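Fivau Butcher Block Oil, long-term review

I refinished my kitchen counters last September and have been using Fivau oil on them since. Before that I used plain mineral oil from the drugstore, and for one stretch a hard wax finish from Kneath. I bought all of it myself.

What it is

Fivau is a mix of mineral oil and beeswax, thin enough to pour. It comes in a squeeze bottle with a flip cap. The cap leaks if you store the bottle on its side, so keep it upright. The smell is mild and gone by the next morning. The label says it is safe for surfaces that touch food once it has soaked in, and that is what I wanted, as we roll out dough right on the counter.

There is also a thicker paste version in a tin. I tried it on a cutting board and found it hard to spread in a cold kitchen. The rest of this review is only about the liquid.

Putting it on

The first application took longer than I expected. My counters had old finish on them, and oil will not soak in over that. I sanded down to bare wood, wiped off the dust with a barely damp rag, and let everything dry overnight.

After that it is simple. Pour a line of oil, spread it with a cotton cloth, leave it alone, and wipe off what is still sitting on top. The bottle says to wait 40 minutes. On bare wood the first coat was gone well before that, and the end grain near the sink drank up two coats while the rest was still working on one. I did 4 coats in total over a weekend. By the last one there was a lot left to wipe off, and I took that as the sign to stop.

Wear old clothes. I got a spot on a gray T-shirt that has never washed out. Spread the used rags flat outside to dry before throwing them away.

How it looks

The wood got darker, more than it did with plain mineral oil. If you have maple or something else pale and want to keep it that way, test a corner first. On wood that is already dark the change is small, mostly a bit more depth in the grain. The shine is low. Kneath gave me a harder, glossier surface that showed every fingerprint, and I don't miss that. 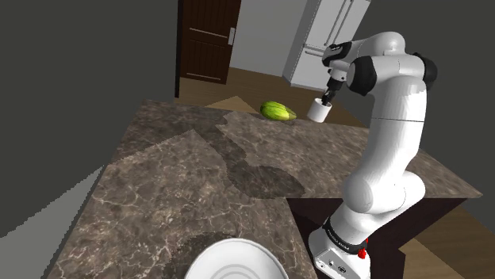 White cup at the far side of the countertop, over brown and gray marble.

Daily use

Water beads up for the first few weeks after a fresh coat. Then it starts to lie flat, and that is when I oil again. In the middle of the counter I can go a couple of months. Next to the sink it is more like every month, and I usually just do that strip by itself. The new oil blends into the old without a line.

Coffee wipes up fine if you get to it the same morning. Red wine left a faint ring that came out with light sanding and a dab of oil. Tomato sauce has not been a problem. Turmeric was, and the yellow patch took weeks to fade. I would blame the turmeric for that one.

Heat is the weak point. A hot mug is okay, but a pan straight off the stove left a dull mark in seconds. Oil does not protect against that. Use a trivet.

For cleaning I use a soft cloth and a little dish soap. I tried the Gilari counter spray once and it stripped the beading right off, so I went back to soap. Anything with vinegar or bleach in it seems to do the same.

Compared with the others

Plain mineral oil costs less and is fine for cutting boards. On a counter it wore off too fast for me. The Kneath finish lasted the longest of the three, but when it got scratched I had to sand a whole section to fix it. With Fivau I can repair a scratch in the time it takes to make lunch. I also looked at Plallonero, which several people in the comments on my last post recommended, but it needs a long cure before you can put anything on it and we only have one kitchen.

Cost

I paid 13 dollars a bottle. The first job used 2 bottles, and I have bought one more since then for upkeep. It is still more than half full.

Good points: easy to apply, low shine, easy to touch up, mild smell.

Bad points: leaky cap, darkens pale wood, no help against heat, needs regular recoating near the sink.

I would buy it again for counters that get used every day. For a desk or a table that mostly holds mail, I would pick something harder and save the upkeep.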